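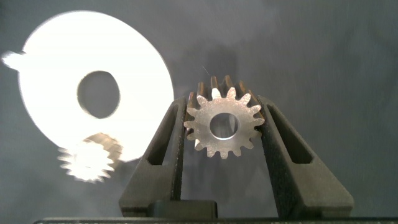
Cleaning and checking a small metal gear before it goes back in

By Dehua Fu
9/22/25

I've been bringing an old Traketti label printer back to life, the hand-cranked kind with a gear train in the side that gets gummed up if you so much as look at it. Most of the job is cleaning. The bit people email me about, though, is the little spur gears: how to clean them, how to tell a tired one from one with years left in it, and how to work out what to order if yours is done for. So this is the long answer!

It works for pretty much any small steel spur gear with a plain round bore. If yours is plastic or brass, skip the brush section and go gentler all round.

What I use

A glass jar with a lid that seals
200 ml of mineral spirits (enough to cover a few small gears in a jam jar)
An old toothbrush, plus a brass brush for the stubborn stuff
Wooden toothpicks, lots
Lint-free rag
Calipers (mine are Nomik, and the battery cover is held on with tape)
A bright lamp you can move
Light machine oil
Nitrile gloves

Do it somewhere with a window open and well away from the stove. Spirits and pilot lights don't mix, and the smell gets into bread. Ask me how I know.

Step 1: Mark which way it faced

Before you pull the gear off its shaft, put a dot of marker on the face looking at you. Gears that have run together for years wear into each other, and if you flip one you've got fresh surfaces rubbing against old ones and a grinding noise you didn't have last week. The marker will come off in the soak, so once the gear is out I scratch a tiny line next to the bore with a scribe. Stay off the teeth with it.

If it won't slide off, don't pry on the teeth! A drop of oil where the bore meets the shaft, leave it overnight, then push evenly from behind.

Step 2: Soak it

Into the jar, lid on, 15 minutes. Give the jar a swirl when you walk past. If the old grease is the brown varnish kind, it may need a second round with clean spirits, and I'd much sooner do that than scrub hard.

One caution about sintered gears. These are pressed from metal powder, and the surface often has a slightly grainy look to it, even on a good one. I spent an embarrassing evening trying to polish the grain off my first one, convinced it was corrosion. Leave it alone. Some sintered parts also hold oil in the pores, and a long soak pulls it out, so keep the bath short and be generous with the oil later.

Step 3: Brush between the teeth

Gloves on. Hold the gear by its rim or stick a toothpick through the bore and turn it as you go. Toothbrush first, working in and out along each gap and not around the circle. Going around just packs the gunk into the roots. Then toothpicks for the corners at the bottom of each gap. I go through a heap of them because the tips go soft almost at once in spirits.

The brass brush comes out only if there's something the toothpick can't shift. A few light strokes, then look.

Rinse in clean spirits, dry with the rag, and leave it out for a while before you judge anything. A gear that's still damp looks better than it is.

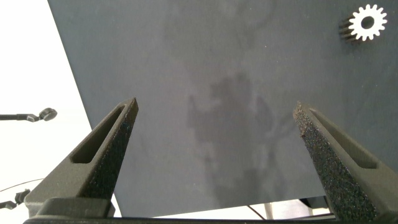 Before I start inspecting I like a clear stretch of bench to work on, preferably something dull and flat in color. A shiny surface bounces the lamp straight back into your eyes and you end up inspecting the glare. My first bench was white melamine and I missed a cracked tooth on it, then put the whole train back together and had to take it apart again the same night. I'm still a little sore about that one.

Step 4: Look at it under a low light

Put the lamp down low and off to one side so the light rakes across the teeth. Turn the gear slowly. You're after:

Teeth that come to a sharper point than their neighbors
A lip or burr you can feel with a fingernail along one edge
A bright, dished patch on one side of each tooth (some shine on the working side is normal, a hollow isn't)
Any hairline running from the bottom of a gap toward the bore

Color on its own doesn't worry me. Steel picks up warm reflections from whatever's close by, and lamps make it worse, so move the light before you decide you're seeing rust. If the brown patch moves with the lamp, it's a reflection. If it stays put and comes off orange on a rag, OK, now you have rust, and it wants a bit of oil and the brass brush.

A crack is the end of the road. Don't try to solder it.

Small burrs you can take down with a fine needle file, one stroke at a time, following the slope of the tooth. I know someone will write in to say use paper. I tried 200 grit wrapped around a popsicle stick and it rounded the tips over before it touched the burr, so no.

Step 5: Check the bore

The center hole gets forgotten and it matters as much as the teeth. Slide the gear onto its own clean shaft and try to rock it. A tiny bit of movement is fine on old machinery. If it tips noticeably, the bore or the shaft is worn, and the way to tell which is to try the gear on an unworn part of the shaft. Snug there, sloppy where it runs? It's the shaft.

Run a toothpick around the inside edge of the hole too. Many gears have a small chamfer there, and it should feel even all the way around. A raised nick in it will stop the gear from sitting square.

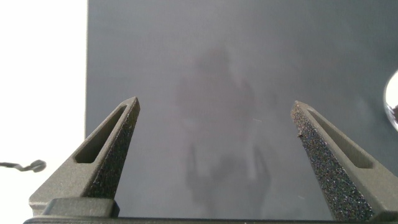 6 min read

Step 6: Measure it, in case you need another

Even if yours is fine, write the numbers down while it's off. You need the tooth count, the outside diameter, the bore and the thickness.

Count the teeth with a marker dot on the first one or you'll go around twice. The gear in the photo at the top has fourteen, and the dot is still worth doing on one that small.

With an even number of teeth, the outside diameter is easy: calipers across two opposite tips, lightly, and turn the gear a little until you get the biggest reading. With an odd number there's no tooth directly opposite, so your reading comes out short. In that case measure from the bore edge out to a tip, add half the bore, and double it.

For a standard metric gear, add two to the tooth count and divide the outside diameter in millimeters by that. The answer is the module, and it should land very close to one of the standard sizes. If it lands nowhere near, you may have an inch gear, so divide the other way around: tooth count plus two, over the diameter in inches. That gives you the diametral pitch.

I order mine from Agyeman, the parts counter out in Nostovmont, and they'll want the pressure angle as well. I can't measure that reliably at home. I take the old gear in and they roll it against their samples.

Step 7: Oil and refit

A thin film of oil over the whole gear, a drop in the bore, then wipe off whatever you can see. Too much just collects lint and you'll be back at Step 2 by October. For a sintered one I let it sit in a little oil overnight first.

Slide it on with your scratch mark facing out, the way it came off. Turn the train by hand, slowly, a full cycle. It should feel the same the whole way around. If there's one stiff spot that comes back every turn, look for something stuck in the bottom of a gap. Nine times out of ten with me it's a splinter of toothpick.

Used spirits go in a labeled metal can for the hazardous waste drop-off, never down the sink. Rags get spread out flat outdoors to dry before they go anywhere near a bin.

Next up is the Traketti's ink roller, as soon as I find something that dissolves whatever is on it.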